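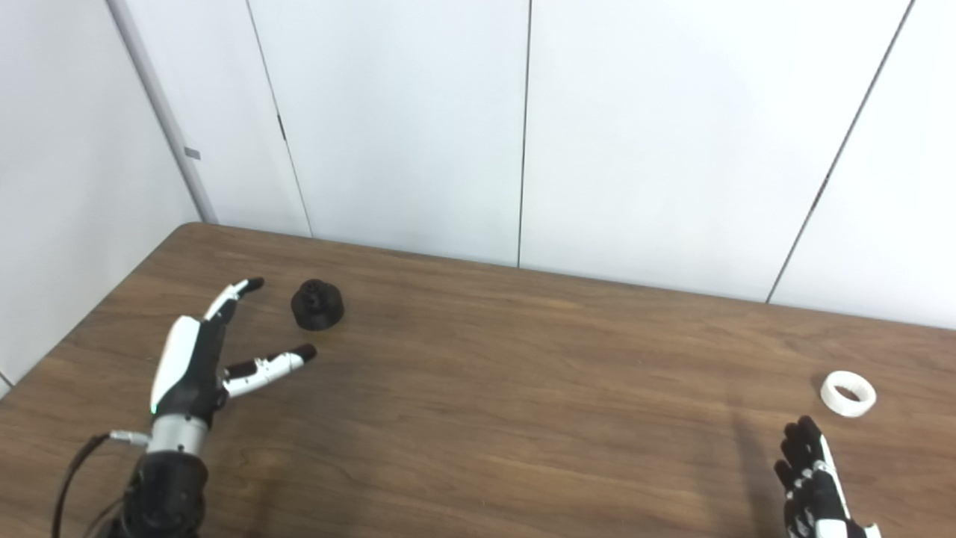

Small parts, brown table.

Home | Posts | Replies | About

Ming-te Leung
Saturday, September 4, 2010

1/ OK so the attic story, for everyone who asked. We got the roof leak fixed in January and I figured we were done. Nope! Went up last week to find the fan and the insulation by the chimney was gray and matted and smelled like an old gym bag.

2/ Called two companies. Skistby quoted me 3,000 dollars over the phone without even seeing it (!!). Skastura charged 223 to come out and look, and the guy spent a good long while crawling around up there with a moisture meter.

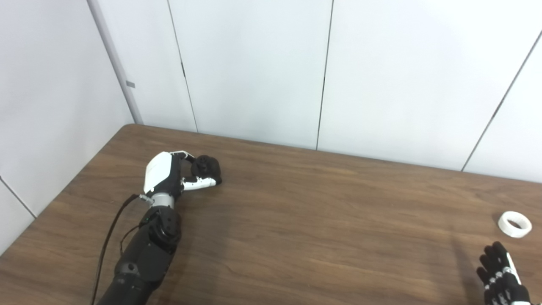 and he was really nice about it too, showed me the readings and let me hold the flashlight. The roof patch is fine. The wet is coming from the bathroom fan – the duct came off and it's been blowing shower steam straight into the attic.

3/ So every shower since who knows when. Six people in this house, one of them a teenager. You do the math.

4/ Plan is: reconnect the duct, bag up the bad insulation, let them treat the boards, then put new stuff down. They can start on the 19th. I asked if I could do the bagging myself to save money and he made a face.

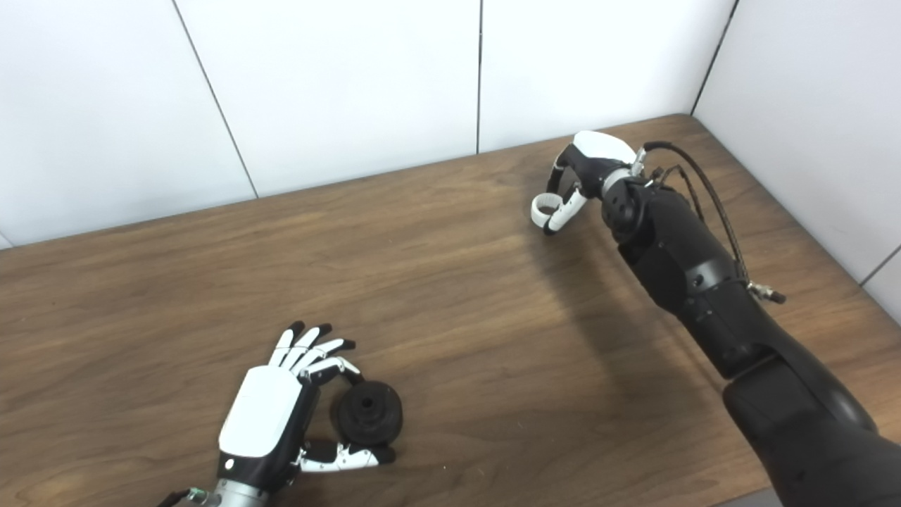

5/ Things I'm asking my insurance on Tuesday

– does a loose duct count as sudden or as "maintenance"
– do they pay for the inspection
– do I need photos before anyone touches it (I took a ton)

6/ My neighbor over on Kaushik says hers got turned down for pretty much the same thing, so I'm not spending the check yet. If any of you have gotten a fan duct claim through, please tell me what you said to them!
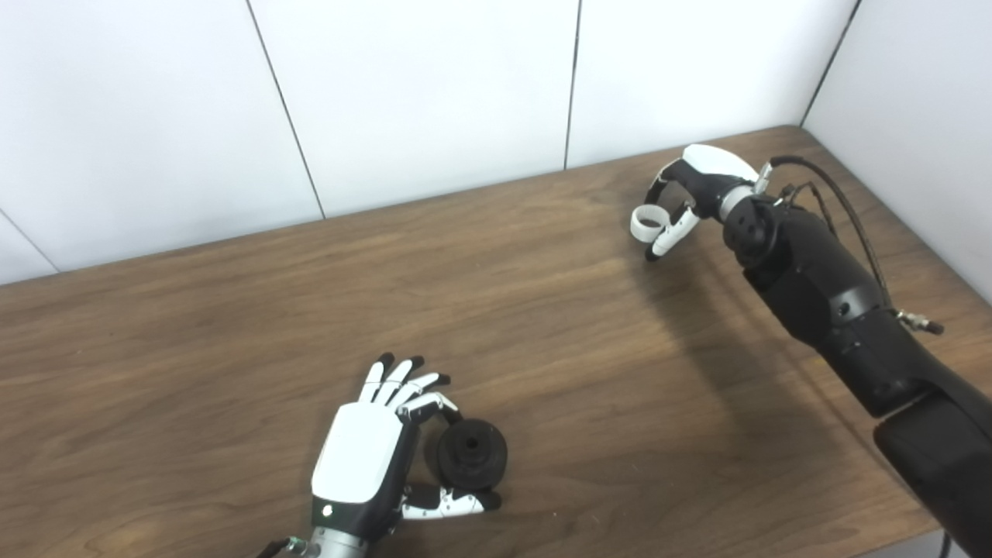
Wood table against the white wall panels.

7/ Also go smell your attic. More after Tuesday.

Print this page | E-mail this to a friend

This site uses cookies. By continuing to browse you agree to their use.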